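4.2 Do listeners hear "psychedelic" at all?

Music writers treat psych rock as something the ear picks out at once. We doubt it. Rana's earlier survey of fans at the Vinedport festival reported strong agreement on which songs counted, but her listeners had the sleeve art and the band names in front of them. We took both away. Our 60 listeners heard 98 short clips, eight of them from the Skallurness album that reviewers had called a turn toward soft rock, and sorted each clip by genre with no other information.

Agreement fell sharply. Phaser and long reverb tails pulled clips toward the psych label even when the song under them was a plain piano ballad. The Gornow clips, praised in print for their "haze," were mostly filed under pop.
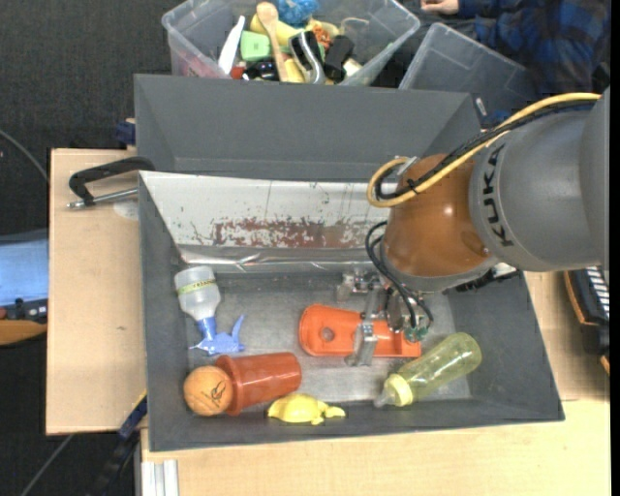 Figure 5. KUKA arm with metallic gripper reaching into a dark grey bin of loose objects.

It could be argued that short clips are unfair to a style built on slow change. That may be so – Kao makes the point about drone music, and we have no full-length data to answer it. But the same reviewers are happy to name a genre from a single verse when a new record comes out, so the objection cuts both ways.

We are also wary of our own result. Most listeners were students, and the August sessions ran late in the evening. What the numbers do suggest is that "psych" in a review may say more about a band's past records than about the one being reviewed.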